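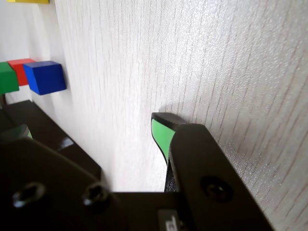
Helle Tischplatten reinigen und pflegen

Stand: 20. Dezember 2018

Weiß lasierte, geölte und beschichtete Platten sehen sich oft ähnlich, vertragen aber unterschiedliche Mittel. Vor der ersten Reinigung ist die Oberfläche zu bestimmen. Ein Tropfen Wasser wird an einer unauffälligen Stelle aufgesetzt und zehn Minuten stehen gelassen. Bleibt er als Perle liegen, ist die Fläche lackiert, beschichtet oder gut gewachst. Zieht er ein und dunkelt das Holz nach, ist die Platte offenporig oder das Öl verbraucht.

Laufende Reinigung

Krümel und Staub trocken abnehmen, danach nebelfeucht wischen, immer in Richtung der Maserung. Als Reiniger genügt ein Spritzer Neutralseife auf einen Liter lauwarmes Wasser. Mit klarem Wasser nachwischen und sofort trocknen. Mikrofasertücher nur auf Lack und Beschichtung verwenden, auf geöltem Holz Baumwolle. Scheuermilch und Schmutzradierer hinterlassen auf glänzenden Flächen matte Stellen, die sich nicht mehr auspolieren lassen.

Flecken

Filzstift: Brennspiritus auf ein weißes Tuch geben, tupfen, nicht reiben. Auf Lack vorher an der Unterkante testen. Auf geölten Platten löst Spiritus das Öl mit an, die Stelle muss danach nachgeölt werden.

Wachsmalstift: mit einem Kunststoffspachtel flach abheben, Rest mit warmer Seifenlauge.

Rotwein und Tee: sofort mit Küchenpapier aufnehmen. Ältere Ränder auf Beschichtungen mit einer Paste aus Natron und Wasser behandeln, fünf Minuten Einwirkzeit. Für Eiche ist Natron ungeeignet - die Gerbsäure reagiert und das Holz wird dunkel.

Kleberreste: Speiseöl auftragen, eine halbe Stunde warten, abschieben, mit Seifenlauge entfetten. Nur auf geschlossenen Oberflächen.

Nachölen

Geölte Platten einmal im Jahr, bei täglicher Nutzung als Esstisch zweimal. Mit Körnung 300 in Faserrichtung zwischenschleifen, absaugen, weiß pigmentiertes Öl dünn auftragen. Nach 15 Minuten den Überstand restlos abnehmen. Farbloses Öl lässt helles Holz vergilben. Die Platte bleibt über Nacht unbelegt, voll belastbar ist sie nach einer Woche.

Achtung: Öllappen können sich selbst entzünden. Ausgebreitet im Freien trocknen lassen oder in einem geschlossenen Metallgefäß mit Wasser aufbewahren.

Kanten

An Beschichtungen ist die Kante die Schwachstelle. Dringt Wasser in die Fuge, quillt der Träger und geht nicht zurück. Offene Fugen im trockenen Zustand mit transparentem Fugenleim schließen, mit Klebeband fixieren, Überstand feucht abwischen.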